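Counter Layout and Breakfast Preparation Time in a Small Shared Kitchen
Project report, Household Systems course, Temton 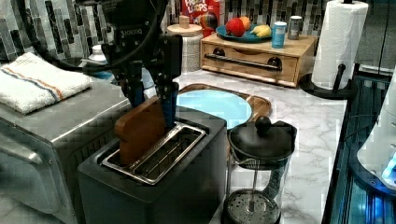
1. Background

The project examined how the placement of small appliances affects the time needed to prepare a simple breakfast: two slices of toast, one plate, one pot of coffee. The kitchen belongs to a shared apartment in the Khattak building and is used mainly between 6 and 9 a.m. Residents had complained that the counter was crowded and that two people could not work at it together. In the layout we called B, the two-slot toaster stands at the front of the counter with the toaster oven to its left and the French press to its right, and the plate waits on a round cutting board just behind the toaster. Bread enters the slots from above, so the space over the toaster has to stay free.

2. Layouts tested

Layout A was the arrangement in use before the project. The toaster was against the back wall, the coffee items were next to the sink, and plates stayed in the cupboard until needed. Layout B grouped everything within one arm's reach. Layout C was the same as B with the toaster oven moved to a separate shelf.

The counter is fixed and could not be altered. Its usable depth is 65 cm. We did not change the outlets, which limited how far the toaster could be moved in any layout.

3. Method

Each layout was tested with 5 runs. A run started with the bread still in its bag and ended when the toast was on the plate and the coffee was ready to pour. The coffee was given a fixed steeping time of 300 seconds in every run. The browning dial was left at the same setting throughout. Water was heated before the timer started.

Times were taken with a phone stopwatch and entered in the Kakura spreadsheet template supplied with the course. We also noted each time an item had to be moved out of the way in order to reach another. These were recorded as "clearing moves."

4. Results

Layout A was the slowest in every run. Most of the difference came from walking to the cupboard and from reaching over the coffee items to get to the back wall. Layouts B and C gave similar times. C had fewer clearing moves, but the shelf was awkward for anyone using the toaster oven, and two residents asked for it to be moved back.

The steeping time set a lower limit on all runs. In B and C the toast was always done before the coffee, so a faster toasting step would not have shortened the total. In A the walk to the cupboard was sometimes made during steeping, which hid part of its cost. This was not controlled.

5. Problems

Crumbs collected between the toaster and the cutting board in layout B. The board had to be lifted for wiping, and this was not included in the timing. Towels placed on top of the toaster oven are a concern when the oven is on. We recommend a hook on the side of the cabinet. The Prumell hook we tried first did not hold on the painted surface and was replaced with a screw-in type.

6. Recommendation

Use layout B, with the towel hook added and the space above the toaster kept free. Repeat the test with two people at the counter, since the original complaint was about shared use and our runs had one person only.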